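Shared arm bench: what rules do you use for starting positions and stopping a run?

Posted in Workcells & Benches by Timdale_Bench
May 26, 2019

We run a small tabletop arm at the Timdale site and 6 of us take turns on it. Everybody sets up a little differently, and it shows in our results. I've been asked to write one page of bench rules to tape up by the station. The job is pick and place into a bowl, small objects only, inside a clear tray.

Things I can't settle: how close an object may sit to the bowl at the start, whether spare objects can stay in the tray during a run, and who is allowed to reach in and when. Our draft is 22 lines long and I'd like it shorter.

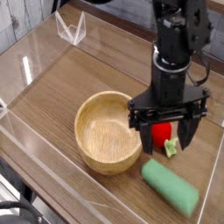 Replies

Warari
Keep hands out of the tray while the arm has power. Put that first and make it bigger than the rest.

Caltness_Cell
We went through this last year and ended up with 8 lines. The ones that matter to you:

Write down a minimum gap between the object and the bowl rim, and check it with a gauge block. With something small and red right up against a wooden bowl like that, the open finger comes down next to the rim, and a slightly bad approach will clip it. If you want close starts as a test, log them as their own group and don't mix them in with the normal ones.

Spare objects are fine if the sheet says so. The green foam piece can stay in the tray as long as it is listed for that run. If it isn't listed, take it out before you start.

For reaching in: stop the arm, wait until it is still, cut motor power, then reach. The person at the controls does the reaching. Anyone else asks first.

Also check the cable on the arm before each session. Ours used to snag at the wrist when it turned far enough, so we added a cable check to the sheet.

None of this replaces the risk assessment for your site. Do that first and take the bench rules from it.

Hendricks
We do 5 runs and then reset everything, tray included. Tape marks on the table help. I don't remember what gap we use, would have to look it up.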